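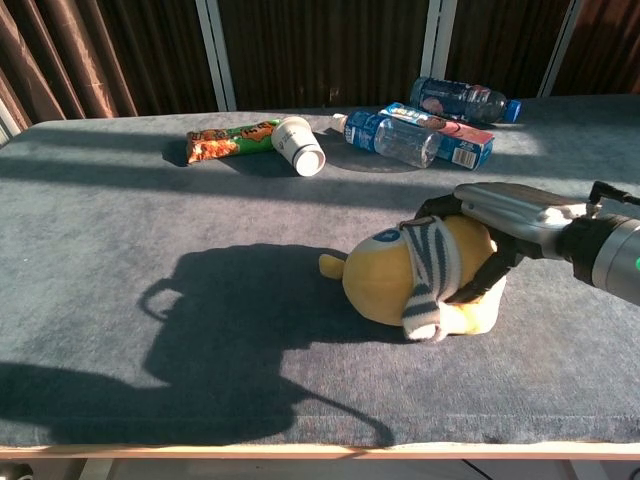
One reader writes that a knitted scarf sewn to a stuffed toy always comes out of the machine twice as long as it went in, and asks whether the whole thing has to be washed by hand. Mostly, yes. The knit stretches under its own weight when wet, and the stuffing holds enough water to pull on it.

Washing plush with attached knitwear

Check the label first. If it says surface wash only, stop at the sponge.

Mix 5 ml of mild liquid detergent into a basin of cool water. Test any dark yarn with a damp white cloth. If color transfers, cover the scarf with plastic wrap and clean the plush alone.

Press the toy under the water and release it. Do not wring. Rinse until the water runs clear, then roll the toy in a dry towel and lean on it.

Machine washing is possible if the seams are sound. Use a zippered mesh bag, a cold delicate cycle and a spin no higher than 650 rpm. Fold the scarf flat and baste it to itself with a few loose stitches — this stops most of the stretching.

Dry flat on a rack and turn every few hours. A dense toy needs up to 14 hours near a fan, longer in a humid July. Squeeze the center before putting it away. If it feels cool, it is still damp inside.

Brush the pile with a soft toothbrush once dry.

Filed under: Laundry, Kavthorpe Household Notes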